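Walls, finally

So it's December and I've been in the flat on Drandulley Road since spring and there is still nothing on the walls. Nothing! One hook, left by whoever was here before. I hang my keys on it.

Wing-yan came by and said it looked like I was about to move out. Fair. So this month is walls month. Rough notes, typing fast, dinner's on.

1. Stop waiting for the perfect thing

I had this idea I'd save up for one big proper painting. Looked at one in Trincombe, a harbor, lovely, 2000. Came home, looked at my bank account, ate toast. The money is going on the boiler anyway.

2. Go through what you already own

Under the bed — two tubes of prints, a calender from years back, postcards from the Davach trip. Kept the postcards. Gave Hoi-yan Yu the calendar for her kid to cut up.

3. Frames cost more than the art

Got quoted 600 for custom framing, for 3 prints. No. Secondhand shops, charity tables, your aunt's loft. I like a plain narrow wood one in an orangey brown, and leave lots of white round the print, more on one side if you feel like it.
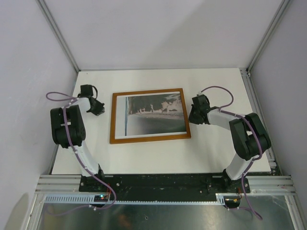 4. Lay it all out on the floor first

Cut up newspaper to the size of each frame, push it around, walk away, come back. Mine sat there two nights. I stepped on the hallway one every single morning. Take a photo before you pick it all up becuase you will forget.

5. Hang lower than you think

Everyone goes too high. Me too, at the old place. Sit down on the sofa and look. And check for pipes — the bathroom side of my living room wall is all pipes.

Bedroom next, maybe. Need to borrow the drill back from Wing-yan first. Anyone know where to get decent picture wire around here? Chu on the corner is out until after the holidays.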